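June, 7:40 pm
Posted by Clemden Kitchen Table

Right, long one tonight. I'm finally sorting out the play food. It's been living in three different tubs since we moved to Grurkport and I can't step into the lounge room any more without something small and plastic going into my heel.

For anyone new, the play food started as one little set from the op shop. Then my mum found another one, then the neighbours' kids grew out of theirs, and now we've basically got a corner store. A corner store with terrible stock control!

Step one was tipping the whole lot onto an old bedsheet. Highly recommend the bedsheet, you can gather up the corners and drag it away when someone needs to eat dinner (we did, it was toast).

Step two, piles. Fruit and veg, drinks, bread and cakes, "meat I think", and a pile for things that aren't food at all. Three hair clips, a Lego wheel and my good tape measure, which I'd blamed on my brother. Sorry mate.

I've been trying to work out which colours go missing most. Greens, by a mile. They vanish into the rug. The yellow and red bits I can find from the doorway in my socks. 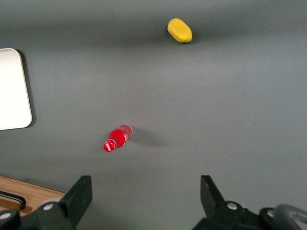
Photo: Clemden Kitchen Table

Lemon or mango? We've had a proper argument about the yellow one. My youngest says mango, and charges mango prices for it. I'm team lemon because of the pointy end. Votes in the replies please, I need backup.

The little red bottle is the favourite though, no contest. Every café order in this house comes with a fizzy drink whether you asked for one or not. I ordered a cup of tea on the weekend and got told the tea was finished — fizzy drink only.

White plates are the other thing I'm keeping. The play food looks heaps better on plain white, and the kids set the table properly when there's a plate to put it on. The pink ones with the chipped edges can go.

Storage next. I had a look at the Cirisent drawer units and they're lovely, but I'm not spending that on pretend groceries. Going with shoeboxes and a texta for now. If the shoeboxes survive until the school holidays I'll think about something fancier.

A few of you asked how I wash it all. The hard plastic gets warm water and a squirt of dish soap in the laundry sink, then onto a towel overnight. Anything hollow gets a good squeeze first, and if grey water comes out it goes in the bin. I don't want to talk about what came out of the eggplant.

The felt stuff I'm leaving until the weather's better. It takes forever to dry at this time of year and the last lot smelled like a wet dog.

Update, 8:55 pm: piles are boxed, except drinks, which somebody has taken to bed. I can hear the café is still open in there. I've been told through the door that my order number is 603 and there's a wait.

Doubles are going in a bag for the toy library. So far that's two pineapples, a lot of sliced bread and a birthday cake with no candles. If anyone local has spare candles for a play cake, the kind that slot in, give me a yell and I'll come and grab them.

Tomorrow is the dress-up box. There's a cape in there with glitter on it so send help, and a vacuum.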